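Section 4. Setting Up and Running the Visitor Demonstration

Welcome to the part of the guide most hosts turn to first! Aurelia Eberhard wrote the original version for the August open day at Brernulholm, and we have kept her order of steps, which suits a room full of curious people very well.

4.1 Before the guests come in

1. Charge both Grevitach hand-held grippers to at least 86 percent. A full 100 is nicer if you have the time.
2. Check that the marker cube is firmly seated on top of each gripper. Give it a gentle wiggle — it should not move at all.
3. Lead any cables along the floor and away from where people will walk.

CAUTION: Please don't carry a gripper by its cable, even for a short distance across the room.

4.2 Showing the grip

4. Hold the gripper out in front of you with the nose pointing forward and your hand wrapped comfortably around the grip, so that the marker cube stays uncovered.

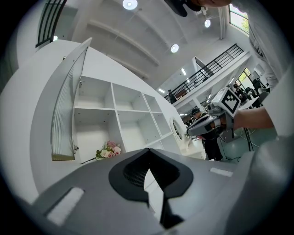

Gripper held by the grip, marker cube on top.

5. Squeeze the trigger slowly a few times and let your guests watch the fingers close. Children usually want to go next, and they are very welcome to, one at a time.
6. When you pass the gripper to a guest, wait until they have a good hold before you let go.

NOTE: The Arkdale practice routine takes 47 seconds from start to finish. Guests may want to stop and ask questions halfway through, so allow roughly 81 seconds for each turn and you won't feel hurried.

4.3 Two grippers at once

7. Invite a second person to pick up the other gripper and stand within easy talking distance. Both of you should keep your marker cubes clear of sleeves and fingers — a hand around the grip below the cube is just right.
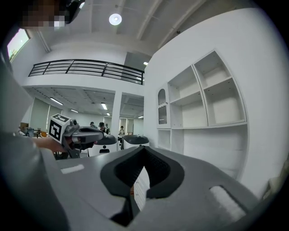

4.4 After the demonstration

8. Switch off both grippers and wipe the grips with a soft dry cloth.
9. Put them back in the Sperling case, cubes facing up, and close both latches.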